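4. Setting brightness, contrast and grey levels

Read this section after you have fixed the Hatham display to its stand and connected the power and video leads (section 3). The settings below apply to one display at a time. If you use two side by side, finish the first before you start on the second.

4.1 Before you start

1. Switch the display on and leave it for 20 minutes. Colours and brightness drift while the panel warms up.
2. Set the room lighting as you normally have it when you work. Close the blinds if the sun falls on the screen.
3. Sit so that your eyes are 600 mm from the screen, with the top edge at eye level or slightly below.
4. Turn off any night mode or blue light filter on the computer. These are separate from the display's own menu and will not be cleared by a reset.
5. Wipe the screen with the dry cloth from the accessory bag.

Caution: Do not spray liquid on the screen. Liquid can run down behind the lower bezel and damage the panel.

4.2 Opening the menu

1. Press the centre button under the lower edge once. The main menu opens.
2. Use the left and right buttons to move to Picture, then press the centre button again.
3. Choose Mode, then User. The other modes lock some of the settings you need.

Note: The menu closes by itself if you leave it alone. Your last change is kept. To make it stay open longer, go to System, then Menu time.

4.3 Brightness

1. Open a blank white page on the computer and make it fill the screen.
2. Hold a sheet of plain white paper beside the display.
3. Lower Brightness until the page on the screen and the paper look equally bright.
4. If you own a light meter that reads screens, aim for 200 cd/m². This suits most offices. A darker room will need less.

Brightness on this model changes the backlight only. It does not alter the darkest tones, so you can come back and adjust it later without repeating the rest of this section.

4.4 Contrast and greys

Contrast decides how the light tones are spaced. Set too high, pale greys merge into white and edges are lost. Set too low, the whole picture looks flat. The factory value is right for most units, but check it by eye with an image that has soft shading in it. 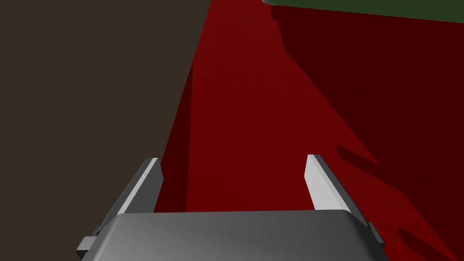

Figure 7. Rendered view with smooth grey shading and a nearly white face on the left finger.

1. Show the image at full size, with no zoom.
2. Raise Contrast one step at a time until the palest greys begin to look like white.
3. Go back two steps.
4. Look at the broad grey areas. The change from light to dark should be gradual. If you see stripes, open Advanced and set Dynamic contrast to Off.
5. Check for a pink or green tint in the greys. If there is one, go to Colour, then Temperature, and choose 6500K.

Note: Stripes that stay after step 4 usually come from the computer's output setting. Choose full range in the graphics driver and look again.

4.5 Black level

1. Darken the room if you can.
2. Open the black test page from the Setup menu. It has a row of dark squares on a black ground.
3. Adjust Black level until the second square can just be seen and the first cannot.
4. Press the centre button to store the value.

4.6 Saving your settings

1. Go to Picture, then Save.
2. Pick slot A, B or C. A slot that is already in use shows a dot and will be overwritten without a warning.
3. Write the values on the card inside the back cover of this guide – you will need them if the display is ever reset.

Caution: Factory reset in the System menu clears all three slots.

Check the settings again after the first 200 hours of use, as new panels settle during this time. The running hours are listed under System, then Information. After that, once a year is enough.

If the menu does not open, or a setting is greyed out, see section 9, Fault finding.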